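Home | Moving Abroad | Residency | Tax | Property | Contact

Settling on Hodia: the numbers behind a small-island move

2026-06-30

Pierina Dal Bello handles residency files for the relocation firm Gosling, and most of her clients are Australians over 50 looking at Hodia. She works from a two-room office in Lelitz, the island's main town, and has done so for eight years.

The first matter she raises is the permit. Long-stay residency is granted for 12 months and renewed on proof of income and a registered address. "People arrive with the income papers in order and no address," she says. "A hotel booking is not an address. The office wants a lease with a stamp on it, and the stamp comes from the town hall, which closes at noon."

Her firm lodged 56 first applications last year. The usual cause of delay was a police check that had expired by the time the lease was signed. She now tells clients to order the check last.

Rent is the next item. A two-bedroom flat in Lelitz costs about 2000 a month in Australian dollars between November and March, and less if the tenant signs for the full year. Owners prefer short summer lets, so annual leases tend to come up in June, when the previous ones end. "If you land in September you will pay the tourist rate until the following winter," Dal Bello says. "I can't fix that for you."

Azlan Simanjuntak, a retired surveyor from Geelong, signed his lease by post and moved into Skolano, a village on the north side. His power bill surprised him. The house has electric hot water and no insulation in the roof, and the connection is rated too low to run the oven and the heater together. "I'd have checked the switchboard before the view," he says. He has since paid for an upgrade, a job that needed the owner's written consent and two visits from the utility.

Health cover is compulsory for the first permit. Private policies are accepted if they include hospital care on the island and transfer to the mainland. Dal Bello asks to read the exclusions page before lodging anything - a policy that leaves out the transfer will be sent back.

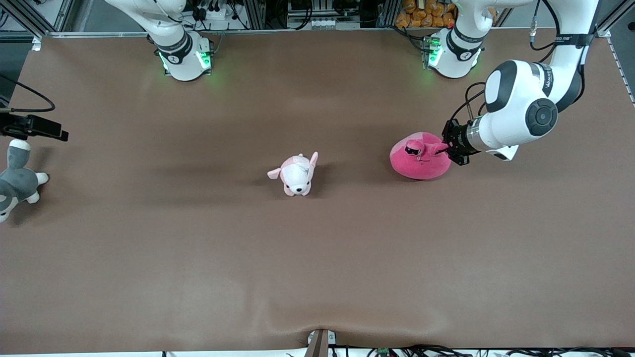 Getting there and back

The ferry runs all year, with fewer crossings in winter. Cars need a separate booking, and household goods on a trailer are charged by length. Simanjuntak recommends measuring with the drawbar included, as the ferry company does.

Foreign plates may stay on a car for six months. After that it must be registered locally or taken off the island. "They do check," says Dal Bello. "The fine goes on your file, and the file is what I have to renew."

Comments (3)

Perihan Tuncer: Is the town hall stamp needed again at renewal if the lease hasn't changed?

Gualtiero Bassi: We were asked for it both times. Take the original, they wouldn't accept our copy.

Lucimara Leite: Useful bit on the trailer length. Does a bike rack count as well?

We use cookies to remember your settings and measure traffic. Accept | Manage preferences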